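Belonness Technical Forum > Instruments and End Effectors
Thread: Needle driver comparison, Skarkell and Pemutach jaws

m_aquino_lab
Posted 3 Jul 2021
Our group is comparing two sets of gripper jaws for suturing work. Comments on the method are invited before the report is submitted in August. Views from the wrist camera are attached.

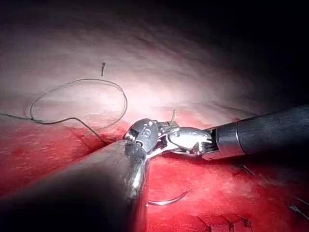
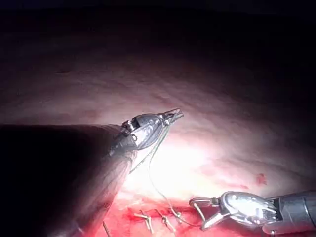
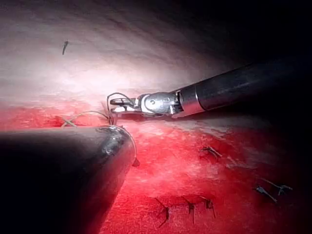
Each jaw set is scheduled for 22 runs with the same operator and controller settings. We record dropped thread, regrasps and time per knot. At present we favor the Skarkell jaws for their narrower tip.
Marilou Aquino

catacutan_bench
I would question the use of a single operator. Personal habit in forming the loop may account for more of the difference than the jaw profile does. Three operators would be the minimum for our laboratory.

tw_controls
I do not agree. Additional operators introduce variation that 22 runs cannot resolve. Please state the cable tension, however. We observed a loss of grip on the Pemutach set after 750 closures, and an older set should not be compared with a new one.

m_aquino_lab
Both sets were new at the start. Tension is checked every 10 runs, and the readings will be included in an appendix.

catacutan_bench
My objection stands. A preference for either jaw should be withheld until a second operator has repeated the series.

m_aquino_lab
A second operator can be arranged for the Pemutach set only. I will post the revised schedule in this thread.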